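Onwood promises faster school computers for 400 students. Parents want to see the math

ONWOOD, 15 January 2022 — The school board says a memory upgrade will get another five years out of the district's aging desktop computers. It has said that kind of thing before.

Under the plan, approved in a short meeting with little debate, 81 desktops will get more memory and stay in classrooms. The work goes to Caron, a repair firm that was the only bidder. 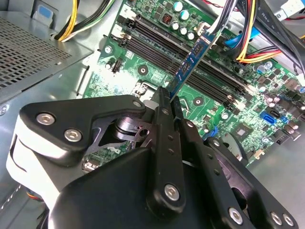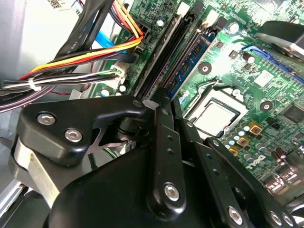 Inside an open desktop computer case.

The board calls the plan a savings measure, but it has not released a price per machine. A summary handed out at the meeting ran two pages and gave one total for parts, labor and "support," with no word on what support means.

Saturnino Bustamante, who has two children at Eder Middle School, asked the board how it knew memory was the problem. He was told that staff had "looked into it."

"Looked into it how?" Bustamante said afterward. "My daughter says it takes half the class to log in. That could be the network. Put in all the memory you want — if the network is slow, she's still sitting there."

He may have a point. A test in October covered 27 of the machines, all of them at one school, and the board has not shared the results. It did say that teachers were "very pleased."

The district serves 400 students in the grades that use the desktops most. The board's last big fix, a homework site called Skikasier, was dropped after 33 weeks.

Work is due to finish before spring break. The board has set no date to report back on whether it helped.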